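Standen bedroom task – minutes, 9 Sep 2025
Present: Oddur Lauritsen (chair), Sekar Oei, Fikri Tuhumury

1. Hand-held demos
Fikri wants 200 more takes of the cloth task on the bed. Oddur doubted that more of the same would help – the arm has yet to copy one fold. Sekar asked who checks the takes. No clear answer.

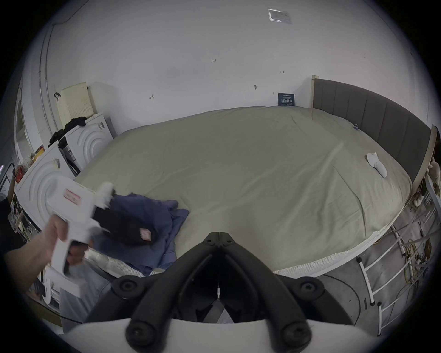 2. Remote control
Sekar to run 20 takes by remote control for comparison. Oddur not convinced, but agreed.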